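How to Cleanse a Room Before a Reading

Clear the room before you sit down with cards, a pendulum or a client. Old energy lingers in corners and on surfaces, and a plain physical cleaning comes first.

Get the dustpan out and deal with the table before you light anything.

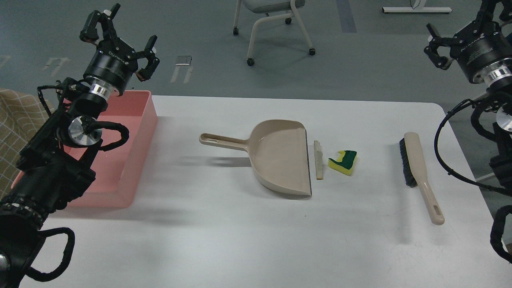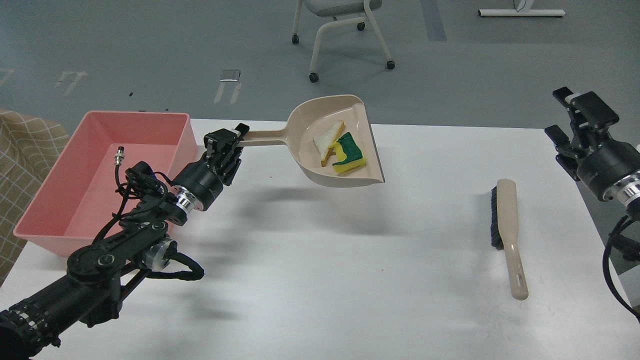
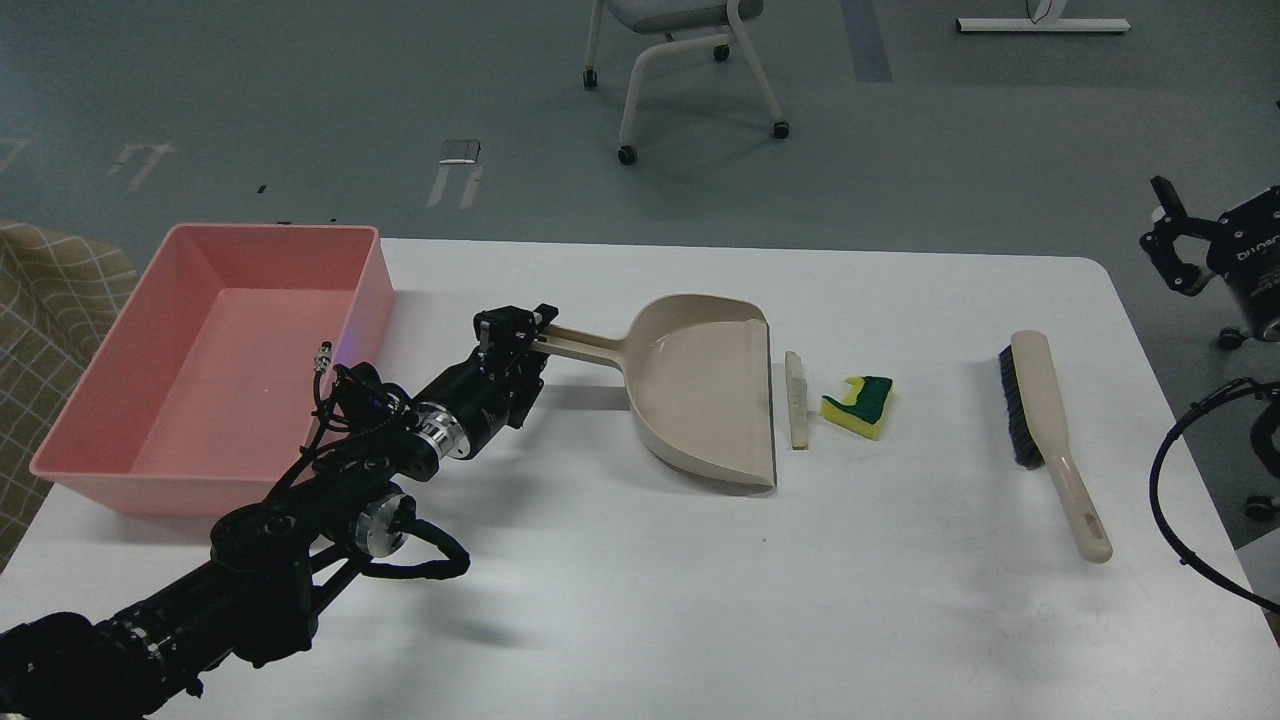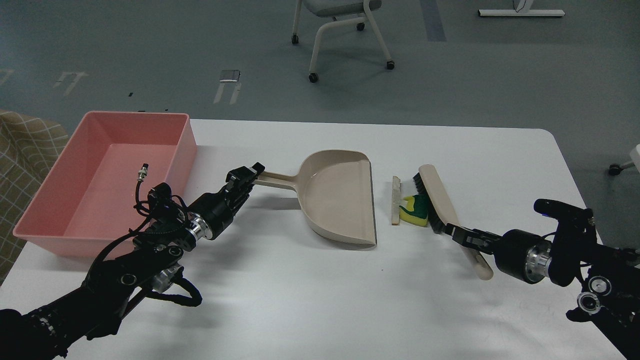 How often should I cleanse the room?

Once before each reading is enough for most people. If you see several clients in a row, leave 10 minutes between them and repeat step 3 only.

Steps

1. Open a window and the door. Leave them open for 10 minutes.

2. Put 2 pinches of sea salt in a small bowl of water. Set it by the door.

3. Ring a bell once in each corner, starting at the door and moving clockwise. Wait until the sound has gone before you move on.

4. Stand in the middle of the room and say what the space is for. One sentence will do. Mine is "This room is for clear sight."

5. Close the window and pour the salt water down the drain.

Jasmina Živković taught me this order at Trirosent one September. She used incense at step 3. I switched to a bell when a client had trouble with the smoke, and I have kept it that way.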